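Cleaning canvas shoes at home

Canvas shoes get dirty faster than leather ones, and most of the damage I see is done by people trying to get them clean in a hurry. The method below takes an evening plus drying time and needs nothing you can't buy in a corner shop. I have used it on plimsolls, deck shoes and ordinary lace-ups.

What you need

An old toothbrush and a softer nail brush
A washing-up bowl
Mild washing-up liquid or a plain soap such as Dirnier
Bicarbonate of soda
White kitchen paper or clean white rag
A towel you don't mind marking

Before you start

Knock the soles together outside and brush off the dry dirt. Mud should be left until it is completely dry. If you wet it first, it goes into the weave and you will be scrubbing for the rest of the evening.

Take the laces out and put them to soak in a cup of warm soapy water. Pull out the insoles if they are loose. Glued ones stay where they are and can be wiped with a damp cloth.

Test the soap on the tongue, low down where it will be covered. Press a piece of white rag on the wet patch for a minute. If colour comes off on the rag, use cold water only and keep the wash short.

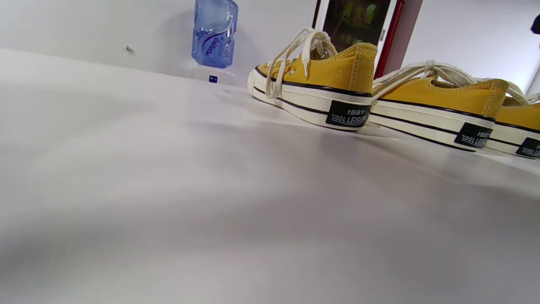 Coloured canvas needs a lighter hand than white. Strong shades can fade in patches, and a patch shows more than the original mark did. On mustard-yellow shoes with tan stitching, like these, go along the seams at the heel with the toothbrush nearly dry, as dirt sits against the thread and too much water only spreads it. Treat the off-white sole separately with a paste of bicarbonate and water. Rub gently where there is a black stripe round the edge, and go round a printed heel label with a cotton bud. Keep bleach away from all of it.

Washing the uppers

Work from the toe back in small circles, with the brush damp and a little soap on it. Do the whole panel each time, even if there is only one mark, or you may be left with a ring when it dries. Wipe the suds off with a wet cloth and repeat until the cloth stays clean. Soap left in the canvas can dry as a yellowish stain.

Drying

Blot with the towel and stuff the shoes with white kitchen paper. Newspaper can leave ink on a pale lining. Change the paper after an hour. Stand the shoes somewhere airy, away from radiators and strong sun, both of which can loosen glue. Allow at least 16 hours, longer in damp weather.

Laces

Rub cream or white cotton laces between your palms with soap, rinse them and dry them flat. Viola Santoro wrote in April to say she puts hers through the machine in a tied pillowcase at 30 degrees. That works too, as long as nothing dark goes in with them.

Page updated 3 May 2021 to add the note on laces.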